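Course Handout, Unit 7: Can Machines Do the Chores Yet?
Gonda Technical College, Department of Applied Automation
Revised June 11, 2022

7.1 Purpose of the unit

Students are asked to judge whether present-day machines can carry out ordinary chores in a home, an office or a small shop. The unit does not cover welding, painting or other fixed-line work, where the question was settled long ago. The pictures were made with small cameras mounted at the wrist or gripper of a robot. Students should note how much of an ordinary room a machine must take in before it touches anything. 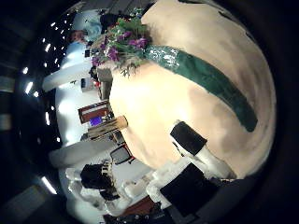

Helmut Schwerdtfeger objects that the word "chore" hides the difficulty. Clearing a desk, he argues, is a long chain of small decisions about what may be moved, what is fragile and what should be left alone, and a machine that handles each item well may still fail at the whole.

The department accepts this objection. Written answers must state which part of a chore is under discussion.

7.2 Rooms that are not arranged for machines

A shop floor can be marked out and kept clear. A working room seldom is. Flowers in a vase, a loose cable and several screens may share one desk, and each calls for different care. A cable bends when pushed; a vase tips.
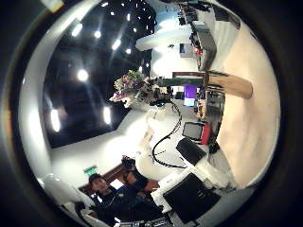 Photo: Cindlow Teaching Collection

In the Ogunleye exercise, carried out in March, students recorded 240 attempts at simple tidying tasks. An attempt counted as complete only when no person stepped in, and 200 met that rule. The tasks were short, and the result should not be applied to a full day of housework.

7.3 Reach, contact and blocked views

A camera near the hand gives a close view of the work, but the hand itself may hide a large part of the room. Students should consider what the machine can no longer see at the moment of contact, and whether a second camera would help.

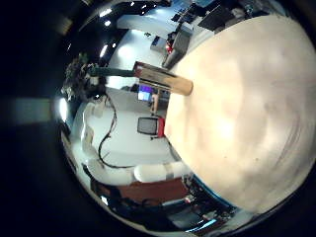 Figure 7.3. A robot finger against a tan block, with a chair and monitor beyond.

Cables on the floor deserve separate mention. A person steps over them without thought. For a machine on wheels they are an obstacle, and for a gripper they are among the harder things to pick up.
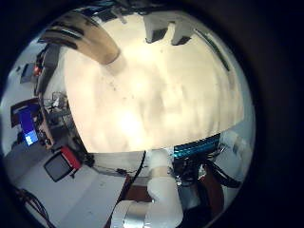
Source: Fovelex course archive, item 1764. Reproduced for classroom use.

7.4 Written work

Compare one household chore with one shop-floor chore. State where each could be left to a machine today and where a person must remain present. Reading for the next meeting is course packet 1455, sections 2 and 3.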